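The Robot Didn't Make the Bed, and Other Notes on a Promising Number

The number that got passed around was 67. As in, 67 percent of attempts, a robot arm trained by the Korkora project managed to take hold of a piece of cloth on a bed and pull it into place. By the time it had traveled through a few newsletters, the cloth was a blanket, the attempts were mornings, and the robot was making your bed.

I read the write-up twice before I called anyone. It is a decent piece of work. It is also a much smaller piece of work than you have been told.

The method goes like this. Instead of steering a robot arm from a distance, which is slow and makes people irritable, a person picks up a gripper by hand and does the chore with it. A camera on the gripper records what happens. Do that enough times and you have a pile of demonstrations to train a robot on, and the robot never had to be in the room. Korkora collected 3,000 of them, all involving cloth on or near a bed.

Cloth is a good thing to be ambitious about. A mug has the same shape every time you reach for it. A sheet has never had the same shape twice, and it hides its own corners.

"People see the gripper close on the fabric and they think that was the hard part," said Annapurna Chowdary, who ran the collection. "The hard part is the next ten seconds."

She is right, and I wish her paper had spent more time on those ten seconds. An attempt is scored a success if the cloth ends up covering a marked area of the mattress. Wrinkles don't count against it. Neither does cloth trailing on the floor, which in my house would count against it quite a lot.

Then there is the question of where all this took place. The demonstrations come from 8 rooms, and the word "rooms" is doing some lifting. Several are corners of a shared work space set up with a bed, bedding and whatever furniture was on hand. The team calls this variety. I'd call it a start.

When the trained robot was taken to a bed it hadn't seen, in a furnished apartment at Skitville, the success rate dropped to 54 percent. That figure is in the paper, on a page that I suspect few of the newsletter writers reached. I don't think anyone hid it. But 54 is the number that tells you about a bedroom, and 67 is the number that tells you about the lab.

Chiamaka Nwosu, who works on a competing approach at Nusov and has every reason to be unkind, was gentler than I expected. A drop like that is normal, she told me. What bothers her is that the paper can't say what caused it. The apartment had different lighting, a lower mattress and heavier fabric, all at once. "Change one of them and I'd learn something," she said.

I put this to Chowdary's colleague Subbarao Fernandes, and he didn't argue. They had the apartment for a short stretch in October and took what they could get. 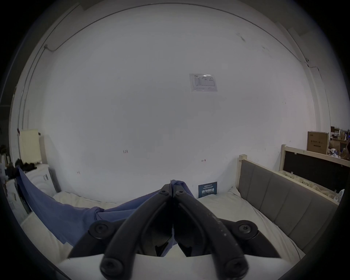

My other complaint is about hands. A person holding a gripper is still a person. She knows that cloth has weight, she feels it slide, and she corrects for it in the wrist before she has noticed doing so. The recording keeps the motion and loses the feeling. The robot is then asked to copy a correction without the information that prompted it. Fernandes believes more demonstrations will smooth this over. He may be right, but the paper offers no curve to show that the results were still climbing when they stopped, and I would want to see one before paying for another few thousand.

What I do believe is the claim about cost. Collecting this way is plainly quicker than driving an arm by remote control, and it asks less of the people doing it. If Korkora had published that and left the success rate in a table, I would have written a warmer article and far fewer people would have read it.

The team plans to release the recordings, along with the failed attempts, which I'm glad of. Nwosu has already asked for the failures.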